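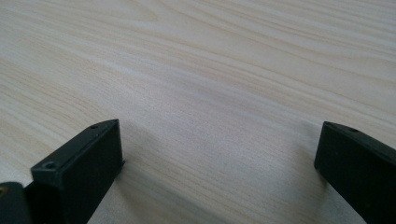
Finger blocks open above the bare tabletop, before the zero check.

Section 2. Setting up the Flurine hand-held grippers

Read this section before first use and again after any change of finger blocks. It covers mounting the fingers, routing the cables, setting the zero point and checking the tracking plates. Software installation is described in the Virkerus station guide.

You need the Flurine pair, the hex key supplied in the lid of the case, a strip of plain paper, a lint-free cloth and a table with a flat top. The rest of the station must be powered down until you reach "Setting the zero point."

CAUTION: The fingers close without warning when a gripper is first powered. Keep your fingertips out of the gap between the blocks.

Mounting the finger blocks

1. Lay the gripper on the cloth with the tracking plate facing up. Never set it down on the plate.

2. Push the finger block onto its carrier until it stops. The screw holes must face the same way as the plate.

3. Start the screws by hand, then tighten them evenly with the hex key. Stop when the key begins to flex. The block is plastic and the threads will strip if you keep going.

4. Fit the opposite block the same way.

5. Open and close the fingers by hand 15 times. The movement should feel the same over the full travel. If it catches near one end, loosen both blocks, square them up and tighten again.

6. Repeat for the other gripper.

NOTE: Blocks are sold as matched pairs. If one is chipped or rounded at the tip, replace both. Mixed blocks will close, but the contact faces do not meet flat and thin objects slip out at the top.

Routing the cables

Each gripper has its own cable. Hold the gripper in the normal grip and let the cable leave the body in a loose curve, then bring it down the outside of the hand. It should not cross the palm or pass in front of the jaws at any wrist angle.

Leave enough slack to reach all four corners of the table with your arm extended. Secure the cable below the table edge, never on the top. If you wear long sleeves, keep the cuff behind the wrist so it does not get pulled in under the cable. 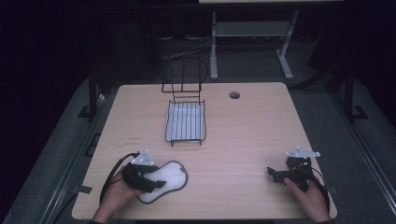
Once both cables are secured, hold a gripper in each hand over the table and turn your wrists slowly in and out. Watch for a cable that lifts off the hand or tugs at the connector. A tight cable is the most common cause of a drifting position reading, and it is easy to mistake for a bad plate.

Setting the zero point

1. Power up the station and wait for the status page to load.

2. Choose a bare area of tabletop. Objects for the task can stay where they are as long as the jaws clear them.

3. Hold the left gripper a little above the surface with the fingers fully open. Keep the blocks off the table, as friction against the wood gives a false open value.

4. Press Open Limit on the status page.

5. Close the fingers until the inner faces meet. Use light pressure. Press Closed Limit.

6. Slip the paper strip between the faces and close again. The strip should hold along the full length of the blocks. If you can swing it out at one end, go back to "Mounting the finger blocks."

7. Repeat with the right gripper.

The difference between the two limits should be more than 260 counts on both grippers. A lower value means the fingers were not fully open at step 4, or a block is seated short on its carrier.

Checking the tracking plates

Wipe the round markers on each plate with a dry cloth. Do not use alcohol — it dulls the coating. Press gently on each corner of the plate. Any play means the plate screws are loose, and the zero point has to be set again after they are tightened.

Keep your hands and sleeves below the plates while working. A covered marker shows as a gap in the position trace.

Routine care

Wipe the contact faces at the end of each shift. Check the block screws every 2 weeks. Stations fitted with the Ortuño cable clips should also have the clips checked then, as the older ones open under load.

Spare blocks and plates are ordered through the Terdale parts desk. Ask for Rocío Collado and give the serial number inside the lid of the case. Plates ordered after April come with new screws. Do not reuse the old ones with them.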